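The Bus to Renby

Karine Turcotte caught the ten past six from Grerkitby with her mother's clock in a shopping bag between her feet. It was heavier than she remembered. She had wrapped it in two tea towels and a cardigan, and every time the bus went over a drain the thing gave a single dull note from somewhere in its middle.

There were four other people on the bus. One was a boy in school uniform, asleep. The driver had the heater on although it was March and not cold, and the windows had steamed up to the height of her shoulder. She rubbed a patch clear with her sleeve and watched the backs of the houses go by.

Her brother had wanted the clock. He had said so at the funeral, in the kitchen, with a plate in his hand. He said it would look right in his hall. Karine had said nothing and gone on drying cups, and a week later the solicitor's letter said the clock was hers and the car was his. He had not rung after that. The car was worth more, but she knew he did not see it like that, and she did not see it like that either.

The bus stopped at the Ngui turning and an old man got on with a dog. The dog looked at the bag and then lay down across her shoes. The old man said sorry. She said it was all right.

"What have you got in there?" he said, when the bag made its noise.

"A clock."

"Broken?"

"It stopped. It's going to be looked at."

He nodded and seemed to think about this as far as the bridge. Then he told her that he had once owned a clock that ran fast, and that he had got so used to it that he was early for everything for eleven years. When it was mended he was late for his own daughter's wedding. He laughed at that, and Karine laughed too, though she was not sure it was meant to be funny.
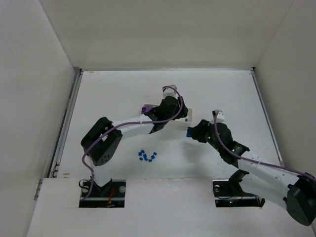 Brock Boychuk's shop was at the bottom of Renby, past the chapel, in what had been a butcher's. The hooks were still up in the ceiling. He had moved there from Wulano after his marriage ended, and people said he was slow but would not cheat you. He was eating toast when she came in. He put the toast on a saucer and cleared a place on the counter with his forearm.

She unwrapped the cardigan and then the tea towels. He waited until she had finished folding them.

"That's a nice one," he said.

"Is it?"

"No," he said. "But it's been looked after."

He turned it round and opened the back. There was a paper label inside the door with a number on it, 305, in brown ink, and below that some pencil marks she had never seen. He put his glasses on and tilted the case to the window.

"Someone's kept a record," he said. "Every time it was wound. Look, a stroke for each week, and then she's started again underneath. She's rubbed the old ones out when she ran out of room."

"How do you know it was her?"

"I don't. Was it him?"

Karine thought of her father, who had never wound anything. "No," she said. "It was her."

Brock took out a screw and put it in an egg cup. He worked without talking and she stood on the other side of the counter with her coat on. After a time he told her there was a chair. She sat on it. A van went past outside and all the clocks on the back wall, which said different times, went on saying them.

"Spring's gone," he said at last. "I can get you one. It'll be 41 for the part and 100 for me, and you'd be mad to pay it. You could buy another clock."

"I don't want another clock."

"People say that."

"What do they do then?"

"They pay it," he said, and picked up his toast.

She asked how long it would take and he said three weeks, so she reckoned on six. He wrote her name in a book, asked how to spell Turcotte, and spelt it wrong anyway. She watched him do it and let it go. Then she asked if she could borrow the pencil from behind his ear.

She bent down to the open door at the back of the clock. The last row of strokes stopped a little short of the edge. She did not add one. She wrote her brother's telephone number along the side of the label, small, and gave the pencil back.

"If I don't come for it," she said, "ring him."

"Are you going somewhere?"

"No."

He looked at the number and then at her, and closed the little door with one finger.

The next bus back was not for forty minutes. She walked up to the chapel and sat on the wall with the empty bag on her knee. The old man was there, outside the paper shop, untangling the dog from a bicycle. He raised his hand. Her phone was in her coat pocket. She took it out and found her brother's name, and held it for a bit while a woman came by with a pushchair and she had to move her feet.

Then she rang him. It went on ringing for so long that she had begun to work out what she would say to the machine, and when he answered she had to start again.

"It's me," she said. "It's about the clock."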